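Ornimar Wrist Set, data card

Last touched 17/12/2025. If your copy is older than that, it is wrong in ways we no longer remember.

What it is

Short wrist-camera recordings for teaching the Ellis policy to pick up, carry and put down small parts. There are 400 episodes, each 20 seconds or shorter, all driven by hand. No simulation was harmed or consulted.

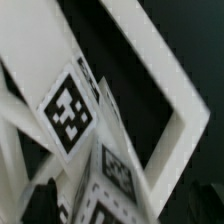
Ellis gets raw frames, blur and all. We tried throwing out the smeared ones in May and the policy became very good at standing still. A marker can be sharp while the one below it is mush, and both stay in. If your detector returns nothing for a code, write an empty row and move on.

Known quirks

1. The gripper is in its own pictures. A white finger with a printed marker can take up a good part of the view. Masking it is your choice; Villon does, Reltel doesn't, and the two teams no longer discuss it.
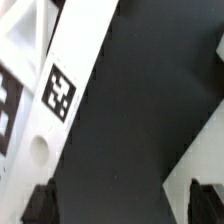 2. White parts on a dark grey surface make auto exposure sulk. Pale areas can wash out, so don't use this set for anything to do with colour.

3. Markers get cut off at the border. Partial codes are labelled "partial", a word that took us two meetings.
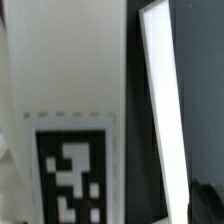

Splits

Train is everything except 18 episodes, which are held out. Please don't peek at them. We did once, and the scores that month were marvellous.

Licence

Research use only. Send fixes as a patch, with the episode number in the title.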